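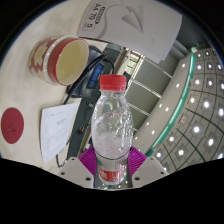

The Spring Under the Hill

Every town of a certain age has an account of where its water came from, and in most cases the account is older than the pipes. In Preltero the water came from a spring at the foot of the northern slope, and for the better part of two centuries it was carried away in whatever vessel the household possessed. The town now has a modern main and a treatment works at Elleo, 11 kilometres up the valley. The spring still runs. Its management, its legal standing and the habits of those who continue to use it are the subject of a study completed this winter by the historian Helmi Ruotsalainen, whose report to the municipal archive runs to two volumes and a box of maps.

The earliest written reference to the spring is a boundary description, in which it serves as a corner between two farms. Neither owner claimed it. The document states that the water "shall be open to those who come on foot", a phrase that was repeated in later deeds long after its meaning had become uncertain. It was cited in a dispute over carts, in a second dispute over the watering of horses, and finally in the 1950s, when a haulage firm began to fill tanks there overnight and sell the contents to building sites. The court found that a lorry driver who climbed down from his cab had not come on foot.

Ruotsalainen's first volume follows the spring through these disputes. It is slow reading in places, and the chapter on drainage levies will be of interest mainly to those who have paid them. Its value lies in the patient use of minor records: the receipts of the stonemason who built the basin, the petitions of householders on the upper street who objected to the distance, and the daybooks of a schoolmaster who recorded the flow each morning for nineteen years and seldom recorded anything else.

From basin to main

The stone basin dates from a period of general improvement in the town. Before it was built, water was drawn from a timber trough that required frequent repair and was shared with livestock. The basin was raised above the ground on three courses of stone, with a separate outfall for animals on the lower side. The mason's account shows that he was paid in two parts, the second being withheld until the basin had stood through a winter without cracking. It cracked in the second winter, by which time he had been paid.

Piped water reached the lower town in stages. The first line served the hospital, the laundry and the railway yard. Private houses were connected by subscription, and the list of subscribers shows a sharp division between the two sides of the market square. Those on the eastern side, nearest the spring, saw little reason to pay for what could be had within five minutes' walk. By the time the last of them was connected, the western side had enjoyed indoor taps for thirty-one years.

The works at Elleo were built after a series of dry summers in which the lower reservoir could not meet demand. Its construction altered the town's relationship with the spring more than any earlier change. The mains supply was softer, colder in summer and available at all hours. Tea made with it was said to taste of nothing. Ruotsalainen has collected a number of letters to the local newspaper on this question, and prints eleven of them in full. The correspondence was closed by the editor, reopened at the request of readers, and closed a second time.

The spring in use

The second volume is concerned with the present. Over the course of one year, from April to April, Ruotsalainen and two assistants kept a register of visits to the spring. The register records 2,940 visits, of which 1,118 took place at weekends. Visitors were asked whether they would complete a short questionnaire, and 689 did so. The remainder declined, were in a hurry, or had already completed one.

The answers do not support any single explanation. Taste was mentioned frequently, as might be expected. So was cost, although the mains supply in Preltero is inexpensive and the saving can hardly be large. A considerable number of respondents said that they came because a parent or grandparent had done so. Several brewed beer or baked bread and considered the hardness of the spring water an advantage. One man used it only for a particular fern.
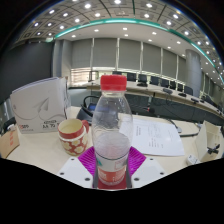
The questionnaire also asked what visitors used to carry the water home. The older vessels have largely gone from daily use. Enamel cans, once sold by every ironmonger in the district, are now more often seen holding geraniums. The stoneware jars produced at the Pikby pottery, which closed when its clay pit flooded, are collected by enthusiasts and change hands at prices that would have astonished those who made them. Most visitors bring plastic containers of one kind or another, used many times over. The municipal health office advises that such containers be washed between fillings and kept out of direct sunlight, and that water drawn from the spring be used within three days.

That advice is displayed on a board beside the path, together with the result of the most recent test. Samples are taken monthly. Under the present arrangement the spring is classed as an untreated public source, and the municipality makes no undertaking as to its quality beyond publishing the figures. It has been closed twice in the past decade, on each occasion after heavy rain had washed soil into the catchment. Both closures were short. During the second, a handwritten notice asking when the water would return was fixed to the barrier, and within a week had gathered four replies in different hands.

A question of ownership

The legal position remains unsettled. The boundary description on which public access rests was never entered in the modern land register, and both of the farms it mentions have since been divided. The larger part of the northern slope belongs to a forestry company. A strip along the path belongs to the municipality. The spring itself rises within a parcel whose last recorded owner died without heirs, and which has passed through several classifications without being assigned to any authority. For practical purposes the town maintains it. A sum is set aside each year for clearing the outfall and repairing the steps.

In her closing chapter Ruotsalainen argues that this uncertainty has served the spring rather well. Proposals to sell the water commercially were made in three separate decades, and each failed because no party could grant the necessary rights. A scheme to enclose the basin within a pavilion met the same difficulty. She is careful to add that the position cannot be relied upon. Forestry work on the upper slope has altered the pattern of drainage, and the schoolmaster's daybooks, when compared with present measurements, indicate that the summer flow has fallen by a noticeable amount. Without an owner, there is no body obliged to investigate the cause.

The report recommends that the parcel be formally registered in the name of the municipality, with the old wording on access retained and given a modern definition. It further recommends that a protected zone be established above the spring, within which felling and ditching would require consent. The council has accepted the first recommendation in principle. The second has been referred for legal opinion, and the forestry company has asked to be heard.

The archive has meanwhile catalogued the maps and made them available in the reading room. The most consulted sheet is a hand-coloured plan of the northern slope on which the surveyor marked, in addition to the known spring, two further points with the word "water" and a question mark. Neither has been identified with certainty. One lies beneath the present car park of the sports hall, where the asphalt has been relaid on several occasions after subsidence. The other falls in dense spruce and was searched for last autumn by members of the local history society, who found a patch of wet ground and a length of old fencing.

A small exhibition drawn from the study opened in the archive's ground-floor gallery on Sat 2 January. It includes the mason's receipts, a selection of Pikby jars lent by private owners, and the schoolmaster's daybooks, which are shown open at the week of a great flood. The entry for the day on which the lower bridge was lost gives the flow at the basin, notes a light wind from the west, and records that the school was closed. The exhibition may be visited during reading room hours. Copies of both volumes of the report can be ordered from the archive desk, and the maps may be seen on request.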